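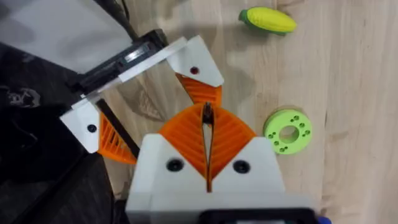
Pale wooden tabletop, white housing in front

Public Counter Inspection, Volcombe Registry
April — by the Inspections Desk

1. Queue signage legible from door. Pass.
2. Filing windows 16 and 34: screens fixed, no sharp edges. Pass.
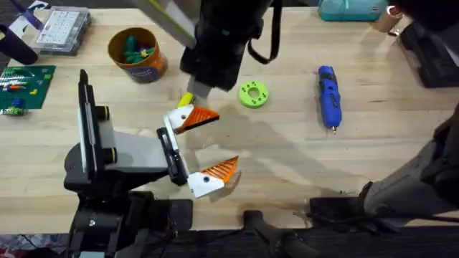

Reading time: 1 min

3. Exit route past Jumeck shelving clear. Fail — boxed case files on floor. Move by Thursday.
4. Sealed records cupboard locked when unattended. Pass. Key log complete to entry 1005.

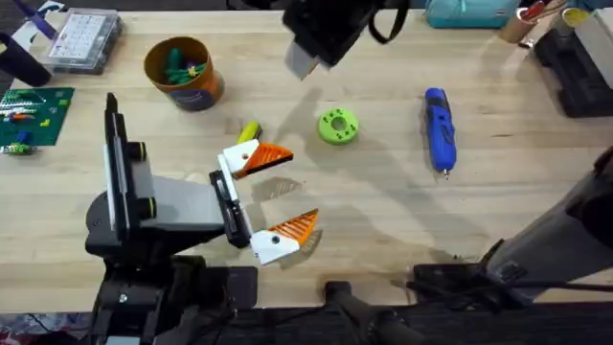

5. Panic button, window 34: tested, answered in 39 seconds. Pass, but the label is worn.
6. Blank forms stocked, no advice notes attached. Pass.

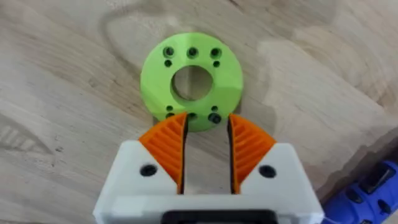 Lime-green disc with central hole, on wood

7. Hearing loop. Not tested — retest with item 3.

Contact: Volcombe Registry, Inspections Desk | © Volcombe Registry | Back to top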